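Leinonen Pandach Round Table

Fixed-height work and meeting table, 45 inch top
Item: Pandach 45
Price: $583, any standard color
Made in our Pisgate workshop

Overview
Specifications
Tops and colors
Base
Assembly
Care
Spare parts
Delivery and returns
Customer comments

Overview

The Pandach is a round table for people who use one table for several jobs. It seats four adults with room for paperwork, or five if nobody needs to spread out. The top is a single piece with no seam across the middle, and the legs are set in far enough that chairs can go anywhere around it.

We first made it for a language school that wanted to get rid of its long tables and could not find a round one that stayed steady when people leaned on it. Most round tables in this price range have a center column on a cross-shaped foot. That works in a cafe, where the load is light, but it rocks when somebody sits on the edge or pushes up from it with both hands. The Pandach has four legs joined by a steel ring under the top. It weighs more than a column table of the same diameter and it does not fold.

Hanne Peltonen drew the original version and still checks any change to it. The current table is the third version. The legs on the first had a straight taper and a plastic foot that wore through on rough floors. The second had a better foot but used a different bolt size at each end of the ring, which caused a lot of phone calls. The third version uses one bolt size throughout.

Specifications

Top diameter: 45 inches
Top thickness: 1 inch
Height: 29 inches
Height with casters: 31 inches
Clearance under ring: 26 inches
Weight, assembled: 73 pounds
Legs: four, round steel tube, powder coated
Ring: flat steel, welded, powder coated
Feet: adjustable, felt or rubber pad
Recommended load: 250 pounds, evenly spread
Seats: four to five
Indoor use only

The clearance figure is the one to check if you plan to use chairs with arms. Measure from the floor to the highest point of the arm. If it is more than 26 inches the chair will go part of the way in and stop at the ring.

Tops and colors

Standard tops are birch plywood with a colored laminate on the upper face and a plain backing sheet below. The backing keeps the top flat when the humidity in the room changes. The edge is left as bare plywood, sanded and sealed with a clear hard oil, so the layers show. If you would rather not see them, we can fit a solid beech edge for an added charge. The beech edge takes two more weeks.

Standard colors: off-white, light gray, charcoal, deep red, moss green, mustard, dark blue.

All standard laminates have a matte face. Matte shows fewer reflections under ceiling lights, but on the darker colors it does show fingerprints, charcoal most of all. If the table is going somewhere people eat with their hands, we suggest mustard or light gray.

Deep red and dark blue come from a different supplier than the others and have a slightly finer texture. You will only notice if you put two tables of different colors side by side and run your hand over both.

Samples are free. We send up to three squares per address, each large enough to set a cup on. Screens are not reliable for red and green, so please order a sample before choosing either one. We cannot take back a top because the color looked different online.

Custom colors are possible on orders of six tables or more. Ask Kalevi Harju in sales for the current laminate book.

Base

The legs and ring come in black, white or warm gray. The coating is the same on all three and is meant to take knocks from chair legs and vacuum cleaners. It will chip if hit hard with metal. Touch-up paint in a small bottle with a brush comes with the table in the matching color.

Each foot turns by hand and adjusts by half an inch, enough for most older floors. Felt pads are fitted at the factory. Rubber pads are in the hardware bag for tile or sealed concrete, where felt tends to slide.

Casters are an option at the time of order and can be added later. Two of the four lock. With casters the table rises by two inches, so check it against your chairs before ordering. We do not recommend casters on thick carpet – the table is heavy enough that the wheels sink and it becomes harder to move than it was on pads.

Assembly

The table ships in two boxes, one for the top and one for everything else. You need two people to turn it over at the end. One person can do the rest.

In the box: top, ring in two halves, four legs, sixteen bolts, sixteen washers, one hex key, four rubber pads, touch-up paint.

1. Lay the top face down on a blanket or on the flattened shipping box.
2. Set the two halves of the ring over the threaded inserts. The halves are the same and can go either way around.
3. Put in the eight ring bolts with their washers and turn them by hand until they stop.
4. Fit the legs to the brackets on the ring, two bolts per leg, also by hand.
5. Tighten the ring bolts first, then the leg bolts, using the hex key.
6. Turn the table over with a second person. Lift it, do not roll it on its edge.
7. Adjust the feet.

Go back to the bolts after a month and give each one a quarter turn if it needs it. Do not use a power driver. The inserts are brass and can be pulled out of the plywood by too much force, and this is the one repair that needs the top sent back to Pirkness.

Care

Wipe the top with a soft cloth and water with a little dish soap. Dry it afterward. Spray cleaners are fine if they contain no bleach and no abrasive. Spray the cloth, then wipe, and keep liquid away from the bare plywood edge, where it can work into the layers over time.

For dried glue, use a plastic scraper held flat. For permanent marker, rubbing alcohol on a cotton pad usually takes it off the laminate in one or two passes. Test it underneath on a sample square if you kept one.

Oil the edge once a year with any clear hard oil sold for furniture. A small can does many tables. Let it dry overnight before anyone uses the table.

Hot pans will mark the laminate. Cups and plates will not.
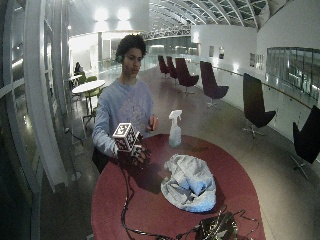

Spare parts

We keep parts for all three versions. Tell us which one you have when you order. The version number is stamped on the inside of the ring, next to one of the leg brackets. If there is no stamp, it is a first version.

Foot with felt pad, each
Foot with rubber pad, each
Leg, each, black, white or warm gray
Ring, pair of halves
Hardware bag, complete
Caster set of four
Touch-up paint
Replacement top, any standard color

Replacement tops fit the second and third versions without changes. For the first version we drill the top to the older pattern, so please allow an extra week.

Parts orders go through Hertta Hyvönen at the Pirkness office. Small parts usually go out the next working day.

Delivery and returns

Tables in off-white, light gray and charcoal are normally in stock with a black or white base. Other combinations are made to order and take four weeks, longer in September when schools are buying.

Delivery is to the first door on the ground floor. Carrying upstairs can be added at checkout. The top box is a flat square and will pass through a standard door on its side, but it may not fit in a small elevator. Please measure before the truck arrives.

Check both boxes while the driver is still there. If a corner is crushed, write it on the delivery slip and send us a picture. We replace damaged tops at our cost.

Stock tables can be returned within 30 days if they have not been assembled. Made-to-order tables can be returned only if there is a fault. The warranty is five years on the base and three on the top. It does not cover burns, water damage to the edge, or outdoor use.

Customer comments

"We have six of these in the shared room and they get moved every day. One foot has gone missing, otherwise no trouble. Heavier than I expected." – Jade Lockwood

"Good table. Instructions were clear. The armchairs I already owned do not fit under it, which is my own fault for not reading the clearance." – Svend Brynjólfsdóttir

Related products

Pandach 36, small round table
Pandach bench, straight
Leinonen stacking stool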